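# Can a machine sort a key ring yet?

**ferrule_22** – Dec 19, 2024

Spun off from the dishwasher thread so we stop cluttering it up. Somebody over there said small metal stuff is the last thing a household machine will manage. I think it's closer than that. The job I have in mind is a steel key plate with numbered holes, split rings, keys and colored tags, and getting the right key on or off the right ring.
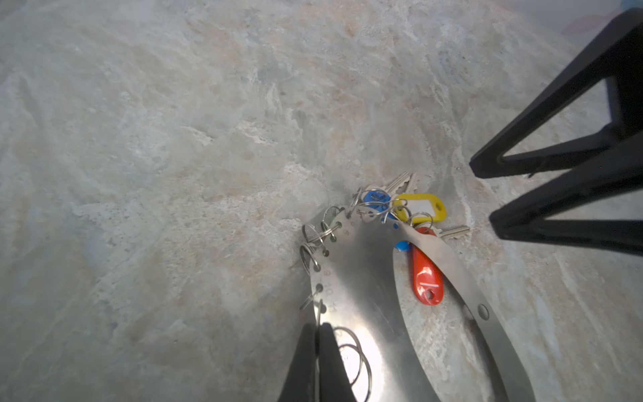

**oldmill** wrote that picking up a key is one job and getting it off a split ring is another, and that people keep quoting results for the first as if they covered the second. I agree with the split. I just think the first one is worth something by itself. If a machine can find the yellow tag in a bunch and hand me the whole thing, I'd call that a chore done.

---

**oldmill**

You wouldn't if you were paying for it. We run a small rental shop and keys are a daily thing. Handing me the bunch saves me two seconds. Swapping a key between rings costs me a minute and a fingernail.

Shiny steel is also bad news for cameras. You get a bright patch and the depth reading goes off. Put a ring on top of it and the ring half disappears.

---

**tallow**

Depth cameras, yes. Plenty of setups don't lean on depth that much now. They learn from people steering the arm through the task over and over, with a camera close to the fingers. Glare is less of a problem if the training had glare in it.

At Relthorpe we had a bench arm learning to load small brackets onto pegs. It took 300 runs before it was any use, and then it was decent. Change the bracket and it was lousy again.

---

**ferrule_22**

How different was the new bracket?

---

**tallow**

Same shape, 19 mm longer. It kept letting go early.

---

**quietbelt**

That's my problem with all of it. A key plate is never in the same state twice. Rings flop over, tags end up underneath, two rings sit on top of each other and you have to work out which one you've got hold of. A bracket at least stays a bracket.

For shop-floor work I'd say machines are already there for anything you can put in a fixture. Saarela has a line that does 1503 parts a shift with one person watching it. Nobody on that line would ask it to open a split ring.

---

**oldmill**

And if you can put it in a fixture you didn't need the clever robot.

---

**tallow**

Not true for short batches. Building a fixture for 40 parts is a waste of a day. The arm that can be shown the job in an afternoon wins there, even if it's slow.

---

**ferrule_22**

Back to the house for a minute. What would people count as passing? My list, easiest first:

- pick the bunch up off a counter without dropping it
- turn it so a given tag faces up
- separate one key from the others and hold it by the bow
- take a key off a split ring
- put it back on a different ring, by number

I'd say the first is solved, the second mostly, the third on a good day. The last two I haven't seen done unattended.

---

**quietbelt**

I'd move the third one down to "no". Two stiff fingers can't roll a key the way your thumb does. You can push it against the counter to turn it, and some of them do learn that, but then it depends on the counter.

---

**hob_and_sill**

Has anyone used the Lavico arm for this sort of thing? I've got the older model and it does fine with socks and plastic cups. I tried it with a padlock key and it pushed the key right off the table, several times.

---

**tallow**

Check what fingertips you have on it. The hard ones are hopeless on anything flat. I put thin rubber pads on mine and it got a lot better at coins and washers. Slow your approach down too – mine was hitting the table and bouncing.

---

**hob_and_sill**

Hard ones. Will try pads.

---

**oldmill**

Planis quoted us 758 a month for a system that "manages small items". I asked if it could change a key over. They said it could store the key in a drawer and tell me which drawer. I already have drawers.

---

**ferrule_22**

Ha. OK, I'll give you that one. Still think the swap happens within a few years, probably with a little tool that spreads the ring so the fingers don't have to.

---

**quietbelt**

Split ring pliers exist. If it's allowed to use those, I'd look at it again. Let's see where it is in April.

---

**oldmill**

Fine by me. I'd want to see it done on a mixed bunch, with the rings lying any old way, and no cuts in the video.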